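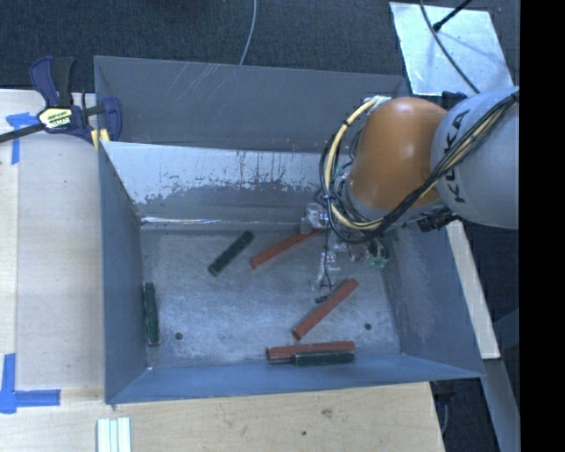
**Fuel oil deliveries after the Ferkham refinery shutdown, do I need to do anything?**

We heat with oil and have a standing order with Plekex. The radio said on Wednesday that the refinery at Ferkham has stopped one of its units after a fire in the pump house, and that output is down until repairs are finished. Our tank holds 1835 litres and is a bit under a third full. The next delivery was meant to be in February but I've had a text saying it is "under review". Does a standing order give me any priority, and can they change the price? I can't find anything on it in the paperwork.

*posted by bandine_lower_road*

---

**Chi-keung Chiu**

A standing order normally means they plan a delivery for you. It doesn't usually guarantee a date. Look for a heading such as "supply interruption" or "events outside our control" in the full terms, which may be on their website and not in the letter you were sent. Mine is with a different supplier and lets them put a delivery back by up to 42 days if a refinery or depot is out of action.

Price depends on the type of plan. If yours is fixed, they should hold it for the volume agreed. If it says "price on the day", you pay whatever it is when the lorry comes.

Ring them and ask two things: whether the order is still booked, and which depot it comes from. Bandine used to be supplied from Shek, and that depot takes most of its oil by sea. If that is still so, the fire may make little difference to you. Take a dip reading before you call, as they will want a figure.

---

**tankside**

they always put the price up when something like this happens, fire or no fire. I'd order now from whoever has it

---

**M. from Shek**

Don't place a second order before you've cancelled the first. I did that two winters ago and both turned up. I was charged for the wasted trip because the tank couldn't take it.

The depot here was loading as normal this morning at 7.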